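Handton Finger-View Simulation Set

Part of the Zandeck gripper line. Supplied as a download with a one-year lab license.

The Handton set is a group of rendered views taken from between the fingers of a two-finger gripper, made for training and testing grasp and approach policies before any hardware is moved. It comes with the scene files, the Sarkar loader and the baseline results given further down this page.

Most simulated wrist views we tested against were too clean. The fingers were thin, the background was sharp, and a policy trained on them did poorly once a real finger took up half the view. Handton renders keep the fingers large and dark and let the background go pale and soft - closer to what a small wrist camera gives you in a bright room.

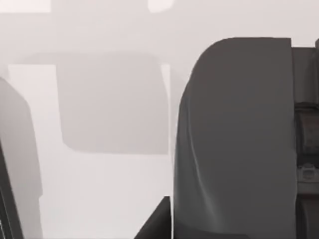 Page last changed: 2/25/19

In views like this one, with a flat gray panel between the fingers and little contrast behind them, the policy has to judge the approach from a few soft edges. We call these low-contrast approaches and score them as a separate group.

What you get

600 rendered episodes, 100 of them low-contrast approaches
Finger masks for every episode
Scene files with adjustable haze and light level
Sarkar loader and scoring script

Baseline result

The baseline policy was trained with the finger masks as an extra input and run once on each of the 600 episodes. It reached the target pose in 504. Most of the misses were in the low-contrast group. Without the masks the same policy stopped short more often, usually when the near finger hid one side of the target. We have not tested it with three-finger grippers.

Turning the haze down by 20 percent made the low-contrast group easier, but policies trained that way did worse at the default setting. We suggest leaving haze alone for training and changing it only for tests.

Requirements

The finger models match the Plasamex padded finger. Other finger shapes can be loaded, but the masks must then be rendered again - allow nearly a day on one workstation.

Updated masks are due in March and will be free to current license holders. Send questions on scoring or file formats to Nusrat Pathirana, simulation products.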